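Home | Guides | Downloads | Contact

Celtau Speech Desk — Set-up Guide
Section 4: Transcribing and checking a campaign speech

By Ghada Akl | Updated June

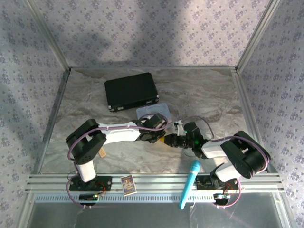
Fig. 4.1. Black hard-shell case with silver corner caps, and pale blue card.

Welcome to the fun part! By now you have Celtau installed and your newsroom or campaign account linked (Section 3). This section takes you from a raw recording of a speech to a checked transcript that you can quote from, search and share with colleagues.

Before you start

You will need the recording, the speaker's prepared text if the press office has sent one out, and a project folder with at least one editor in it. Celtau accepts recordings up to 200 minutes long, which covers even the most generous conference speech.

4.1 Load the recording

1. Open your project and choose Add speech.
2. Drag the file into the panel, or paste the address of a public stream.
3. Type the speaker's name, the office held or sought, and the venue. Spell the name as it appears on the ballot paper.
4. Choose Transcribe. You can carry on working in other projects while it runs.

Note: If several speakers share a platform, add each of them now. Splitting one voice into two later on is possible (see 4.4) but fiddly.

4.2 Compare with the prepared text

This is my favourite tool in the whole program — you get to see every ad-lib!

1. Open the transcript and choose Compare.
2. Load the prepared text.
3. Words in green were added on the night. Words in grey were in the script and left out.
4. Click any green passage to hear it.

Caution: Prepared texts are often marked "check against delivery". Never quote a grey passage as something the speaker said.

4.3 Mark applause, heckles and questions

1. Place the cursor where the interruption begins.
2. Press F6 and pick a label.
3. For a question from the floor, type the questioner's name only if it was given aloud. Otherwise leave the box at Audience.

The labels come from Kipchumba Nzioka and Elie Harb, who tried them out on 246 council and assembly speeches and argued happily over every single one. You can add your own, up to a limit of 50 per project.

4.4 Fix a wrongly named speaker

1. Select the passage.
2. Choose Reassign, then the right name.
3. Tick Apply to the rest if the mistake runs on to the end.

Caution: Apply to the rest can't be undone once the transcript has been locked. Save a copy first.

4.5 Lock and share

1. Ask a second editor to read the transcript against the sound.
2. Choose Lock.
3. Choose Share and copy the address. Readers can search and listen, but can't change a word.

Note: Clips sent to Gisatero keep their time marks. Clips sent to Susen lose them, so write the start time in the clip title.

Next: Section 5, Tracking a promise across several speeches

Shares 373 | Comments 0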